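April, the bench, late morning

Second day with the Skavutley kit, and I've finally got enough coffee in me to write some of it down before I forget which bits annoyed me. Vignesh wants my notes by the time he's back from Dramden, and if I leave it to memory he'll get "yeah, pretty good" and a shrug.

So, the kit. It's the hand-held gripper from Muvby, the one you hold and squeeze yourself and it records what you did, and the Skavutley is the full bundle with the spare pads, the case and a year of their software. $1,020 before freight, or you can rent it at $375 a month. Sanaa reckons rent. I was on the buy side yesterday and I've gone a bit wobbly on it since, mostly because of the pads (more on those in a sec).

Unpacking was fine. The quick start card has a drawing on it that I'm sure belongs to some other model, so I chucked that in the drawer and rang Taha, who set one up at Gaillard over the summer. He told me to ignore the card and do the finger alignment by eye first, then let the software fuss over it. Good advice! Took me one go. The software wants you to open and close the jaws 16 times before it will believe you, and there's a little chirp each time that had the dog up and barking by the fourth.

I'd cleared the front of the blue bench for it and shoved everything else to the back (the meter, the roll of tape, the parts box I keep meaning to sort). The plant stays where it is. It gets the good light there and I'm not shifting it for a demo unit. I used the dark red circle as home base, so every run starts with the fingertips either side of it and nothing in between.
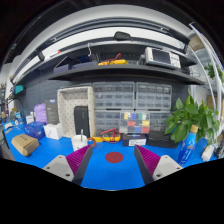

The pads

Right, the pads. They're the magenta ones with the ribs, one on each finger, and they're the whole reason Chi-keung put this kit on the shortlist. He'd been let down by flat rubber on something else and has never stopped talking about it. I like them a lot on anything round. They give a bit as you close up and you can feel when you've got hold of something, which I can't say for the cheaper set we borrowed last winter.

What I don't like is changing them. You need a tiny driver, the screws go into the grey plates from an angle my hands don't do any more, and I lost one into the carpet inside five minutes. Found it with my sock. Spare pads come in packs of 2, and spare screws don't come at all unless you ask. I've asked. Moataz on their support line was lovely about it and said he'd pop a bag in the post, so I'll give them a tick for service and a cross for the box.

The weight is okay. I did a decent stretch before lunch and my wrist was only starting to grumble. The handle's a touch fat for me, though Sanaa has smaller hands than I do and she didn't mind it, so who knows.

Bottle after lunch

Cheese toastie, then back at it with the blue bottle, the one with the gold cap. It's on the list of test objects we all agreed on, along with the white cup and a couple of boxes, so everybody's notes can be compared. I'd been putting the bottle off — tall things make me nervous on a hard bench — and I went in low and slow with a pad on each side. 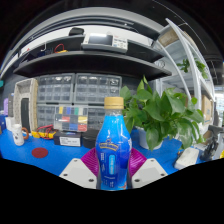
Bottle between the pads, jaws round the label.

I've decided I'd much sooner do ten of these than one of the boxes. With a flat box you end up fiddling about with the angle, and the software gets sniffy and marks the run amber. Amber means "have a look at this", according to the manual, but there's no note telling you what to look at. I've put that at the top of my list for Muvby. Second on the list is the chirp. There must be a way to turn off the chirp.

Rang Vignesh about four with the short version: hardware yes, software getting there, documentation needs a person to sit down with it for a weekend. He asked would I spend my own money on it. I said I'd rent it for two months and then tell him, and he laughed and said that was Sanaa's answer. Fair enough, it was. She'll be unbearable.

Still to do: the cup, the second set of pads if I can face those screws, and a go left-handed. Taha says the left-handed setting is buried three menus down and worth finding. Also need to water the plant, and ring Chi-keung back before he goes and orders the thing himself.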